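How to Oil a Butcher-Block Desk Top (Without Buying the Whole Shelf)
By Precious Agbayani
Filed under: Wood and Finishes

Most guides to finishing a wooden desk are written by people who sell finish. Keep that in mind when one of them tells you to buy a cleaner, a conditioner, an oil, a wax and a special cloth, all with the same logo. I have done four tops now, two for myself and two for relatives, and I've ended up using less stuff each time.

This page covers plain butcher block used as a desk or a work table. If you chop food on yours, you need a food-safe oil and a different page. If your top is veneer over particle board, stop at the cleaning step. The veneer is thin and you can sand right through it in the time it takes to answer the phone.

Do you need to do it at all?

Maybe not. Put a few drops of water on a spot near the back and watch. If the drops sit up in beads for a few minutes, whatever is on there is still doing its job, and you can close this tab. If they sink in and leave a dark patch, carry on. The patch should fade as it dries.

A lot of advice says to re-oil every month. I tried monthly on my first desk and all I got was a sticky desk. Now I do the drop test when the wood looks dull, and that comes out to once or twice a year.

What you need

Hardening oil made for wood (tung or linseed based)
Sandpaper, 120, 180 and 220 grit
A sanding block, or a scrap of flat wood
Cotton rags that don't shed
Dish soap and warm water
Gloves, a dust mask, and a window that opens

I've used Wevitz oil and Moton oil on two halves of the same leftover board. Wevitz costs a good deal more and says on the can that it "feeds" the wood. Wood is dead and doesn't eat. After a month by a sunny window I couldn't tell the halves apart, and neither could my sister. It was one board in one house, so take it for what it's worth, but I buy the Moton.

I would skip the Ledidik finishing pads, which go up to 2000 grit. That is a polishing grit. On bare wood it closes the surface up so much that the oil has trouble getting in, and your sleeves won't notice the difference.

Step 1. Clear and clean

Take everything off, including the lamp you think you can work around. Wipe the top with a rag wrung out in warm water and a little dish soap, going with the grain. Wipe again with plain water. Dry it with a towel right away and leave it overnight.

Old tape marks and label glue come off with a bit of rubbing alcohol. Test it somewhere hidden first. It will take some finishes off along with the glue.

Step 2. Sand

Start with 120 only if there are scratches or rings you can feel with a fingernail. Otherwise start at 180 and finish at 220. Go with the grain, in long strokes, and don't lean on one spot to chase a stain. You'll make a dip, and you'll see that dip every evening when the light comes in from the side.

Butcher block is made of strips glued together, and they don't all sand at the same speed. Run your palm across the strips now and then. If you feel a ridge, use the block and not your fingers behind the paper.

A random-orbit sander is faster. It also leaves little swirls that stay hidden until the oil goes on. I use one for 120 and do the rest by hand.

Vacuum, then wipe with a barely damp rag. Let it dry.

Step 3. First coat

Pour out a puddle the size of a coaster and spread it with a rag. Keep going until the whole top looks evenly wet. Then wait. My can says 35 minutes. Yours may say something else, so go by yours.

Now wipe all of it off. People skip this part, or do it halfway, and then write angry reviews saying the oil never dried. Whatever is still sitting on top of the wood at this point will turn to gum. Use a clean rag, then another one.

IMPORTANT: Rags soaked in these oils can heat up and catch fire by themselves. This is one warning on the can I don't roll my eyes at. Lay them flat outdoors, away from anything that burns, until they are stiff, or put them in a metal can full of water with a lid.

Step 4. More coats

Wait a day between coats, longer in sticky weather. I did a top in July once and it took nearly twice the usual time – the fan helped, the hair dryer did nothing. Rub lightly with 220 before each new coat.

The Jiang booklet that came with my last top asks for 3 coats on every side. I think that's fair for the top face. For the underside I do a single coat and have had no warping so far. Don't leave the underside completely bare, though. A top sealed on one face takes up damp unevenly and can cup.

Step 5. Leave it alone

Dry to the touch is one thing and cured is another. Give it a week before heavy use, and two if you can stand it. Light things can go back sooner if you lift them now and then.

Watch for:
Flower pots. Use a saucer with a lip, and check under it.
Rubber feet, which can leave marks that soap won't shift.
Tinted plastic boxes and cases left in full sun. I'm told the color can transfer. I haven't seen it happen.

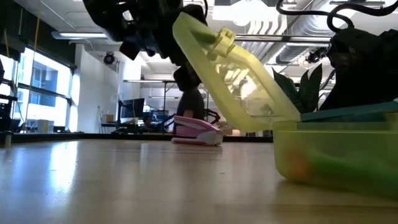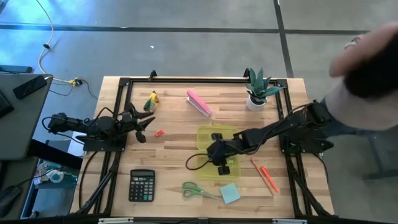
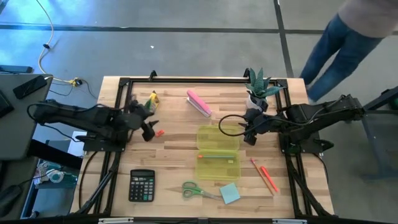

Plastic box with its lid tilted open (first); light butcher-block table tops (second and third).

If a ring does show up, sand just that strip at 220, dab on a little oil, wipe it off, and see how it looks in the morning. You rarely need to redo the whole thing, whatever the store says.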